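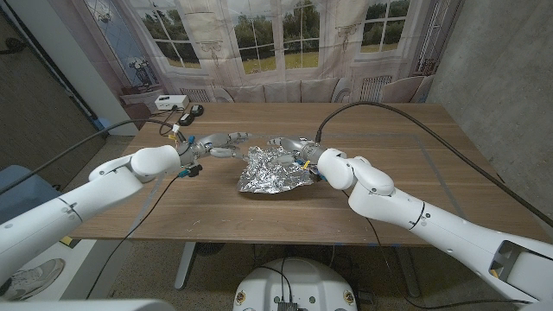 Notebook, April, bench 2. Hand comparison on foil, continued.

Started 10:15. Clokby hands on both arms, Rendico controller, head camera only. Wrist cameras left out of this run so the result can be set against the parallel-jaw log from last month.

Task: flatten a crumpled sheet of kitchen foil with two hands, no tools. One hand holds, the other presses and draws outwards. Foil was picked as the worst case for the depth estimate. The facets throw bright patches and the point cloud has holes wherever the surface tilts towards the lamps.

Grip force limit set to 683 in controller units. At the default of 1,939 the fingertips went through the sheet on the first press. Lower than 683 and the finger joints stall before they close, with no fault raised. Rendico manual doesn't mention a lower bound. Need to ask.

Notes so far:

Left hand, pinch at the edge: poor. Fingers curl before the tip sensor reads contact, so the edge gets folded under. Delaying the curl by 100 ms helped a bit.

Right hand, flat press: good. Load spreads over several fingers and the sheet stays put. The Tarkholm jaws could never do this, they only dented it.

Both together: the arms come too close over the middle and the collision margin stops the left one. Margin cut by half for the afternoon, speed cut as well.

Cables. The loop off the right wrist is longer than it needs to be and pulls on the wrist when the forearm rolls inwards. It shows up as a slow offset on the torque reading, which I first put down to drift. Visitación Segura suggests re-zeroing with the arm in working pose, not at rest. Tried it at 14:40, offset much smaller. Shorter cable still wanted.

Backdrop left up. Segmentation picked the foil out cleanly against the table top, so no reason to change it mid-series.

To do: repeat with the Steinarsdóttir fingertip pads, same force limit, fresh sheet each time. Log tip contact separately for each finger. Save the margin setting under a new name before anyone overwrites it.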